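Will a machine do the dishes by the time I retire?

Apr 20, 2022

Clovitz sent out another one of its videos last week. A white arm on a post picks up a mug, turns it over, sets it on a rack. The caption says the kitchen of tomorrow is nearly here. I watched it twice and then went looking for the length of the job before editing, and found it in a footnote: 146 seconds. For a mug. It was already clean.

I don't hate these things. I worked for years in a shop in Zimton where machines did most of the welding, and they were better at it than we were. But every part came down the line in the same spot, facing the same way. My kitchen has never once done me that favor.

What I'd like to see is the cleanup after the dishes. Wiping down a sprayer that swings on its hose, say. One hand has to keep it still while the other works the rag around it, and the rag changes shape every time you squeeze.
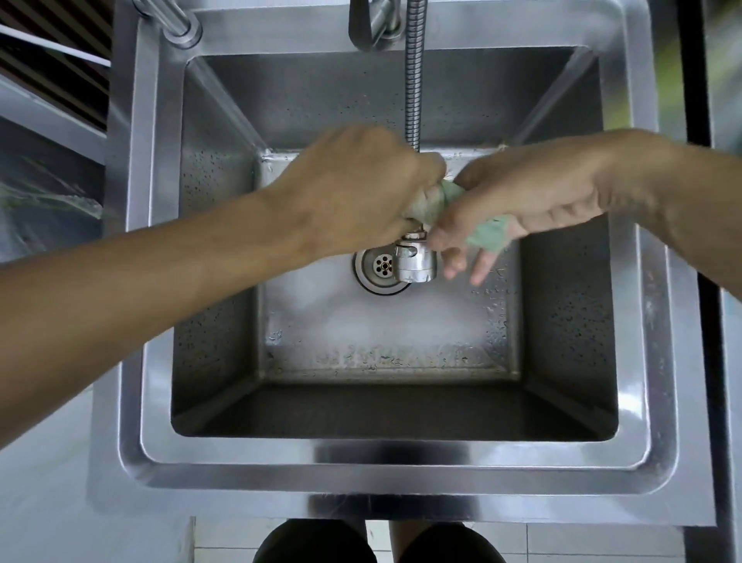
Vekus claims its gripper has practiced on 3,714 objects. Fine, but I read the list as far as I could stand it, and it was boxes, bottles, cans and more boxes. Cloth got one line near the bottom — "soft goods, in progress." It said the same thing last June.

A reader wrote in to tell me I'm being unfair, and that the Wihongi unit can already load a dishwasher. Maybe so. It also costs more than my truck, needs the racks marked with stickers, and stops if you leave a drawer open. I leave drawers open.

Show me one that can walk up to a sink it hasn't met, find the rag, wring it out and get the soap off the metal without somebody in the next room holding a controller. Until then I'll keep my money. The old dishwasher needs a new door seal anyway, and I still haven't found one that fits.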